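The Office of Unclaimed Correspondence
A story

The Office of Unclaimed Correspondence at Bruvgate occupied the second floor of the old customs building, above the licensing counter. Its duties were set out in a charter that hung beside the door. The Office was to receive all letters that could not be delivered within the district, to hold them for 25 years, and at the end of that period to open them, read them, and reply.

The last duty was the one that visitors asked about. The charter gave no grounds for it. Paragraph 6 stated only that "no letter sent in good faith within the district shall go without an answer," and that the answer was to be signed by the Senior Clerk in the name of the district.

Tegwen Vaughan had been Senior Clerk for six years. She had come to the post from the land registry, where she had been known for her handwriting, and she had signed replies to letters of complaint, letters of apology, one offer of marriage, and a great many inquiries about drainage. The replies followed an approved form. They expressed the regret of the district for the delay. They addressed the substance of the letter so far as the records allowed. They were mailed to the sender's last known address, and if they came back, they were filed with the original and the matter was considered closed.

On May 16, 2023, the Junior Clerk, Musyoka Ndung'u, brought her an envelope that had been opened that morning in the ordinary course of business. He did not set it in the tray. He held it out to her.

"It is addressed to the Office," he said.

"They are all addressed to someone," said Vaughan.

"Yes, Senior Clerk. This one is addressed to us."

She took it. The envelope was gray and had been sealed with a strip of brown tape. The address read: The Senior Clerk, Office of Unclaimed Correspondence, Bruvgate. A stamp across the corner recorded that the addressee could not be found at the premises, and that the item had been forwarded to the Office of Unclaimed Correspondence for holding.

"It was delivered here," Vaughan said, "and sent back here."

"The Senior Clerk at the time was on leave. There was a rule that personal mail could not be accepted on another officer's behalf."

"Who was the Senior Clerk at the time?"

"Mr. Magnus Skinner."

His portrait hung on the stairs. He was shown seated, with one hand on a ledger and an expression of mild alarm. Vaughan had passed it every morning and had formed the opinion that the painter had rushed the ears.

The letter was a single page. It had been written in January, in the village of Greltance, by a woman named Palesa Pretorius. She wished to inform the Office that she had received its reply to a letter of her late father's, concerning the footbridge at Ogola. She thanked the Office for its courtesy. She noted that the reply had assured her father the bridge would be repaired as soon as funds permitted. She noted further that her father had been dead for many years, that the bridge had fallen into the river before she was married, and that she had never known he had written to anyone about it.

"He was not a man who wrote letters," the page went on. "I should like to know what he said. You have answered him, and I have your answer here, but I do not have the question. If it is permitted, please send me a copy. I would also like to know whether somebody there read it carefully."

Vaughan read the letter twice, in keeping with procedure.

"Is it permitted?" asked Ndung'u.

"Originals are held for 40 years after reply. Copies may be made for the family." She turned the page over. The back was blank. "It was permitted when she asked."

They went down to the basement together. The archive was the responsibility of Sadia Yousafzai, who required a signature at the door and a second signature at the cabinet. She heard the circumstances without remark, put on her glasses, and led them along the row marked G.

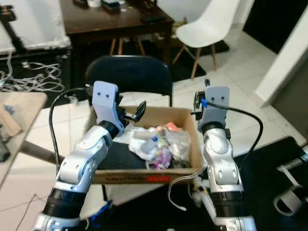

The father's letter was in its proper place. It had been folded in thirds and clipped to the carbon of the reply. Yousafzai laid both on the reading table and stepped back, as the rules of the archive required when an item was consulted by a signing officer.

It did concern the footbridge, in part. The writer stated that the third plank from the Ogola side was rotten and that the handrail had come away from its post. He then stated that he crossed the bridge each evening with his daughter on his shoulders, that she liked to be told the names of the birds, and that he did not know the names of the birds and had been making them up. He asked if the district had a book. He would return it in good condition.

The carbon made no mention of a book.

"Mr. Skinner addressed the bridge," said Ndung'u.

"He did," said Vaughan.

She carried both papers upstairs and drew a sheet from the second drawer. She began with the regret of the district for the delay. She confirmed that a copy of the original was enclosed. Under the heading reserved for matters of substance, she wrote that the letter had been read by three officers, that it had been read carefully on this occasion, and that the Office could not say the same for the occasion before.

She paused there for some time. The approved form allowed one further paragraph, to be used at the discretion of the signing officer. In six years she had not used it.

"Mr. Ndung'u," she said. "Does the library at Privumero lend to other departments?"

"On a written request, Senior Clerk. For a period of one month."

"And if an item is not returned?"

"The department is charged for it."

Vaughan took a second sheet and wrote the request. Under title, she put: any guide to the birds of the river, with color plates if available. Under purpose, she put: reply to correspondence. Under expected date of return, she drew a short, straight line, and blotted it, and handed the sheet across the desk to be stamped.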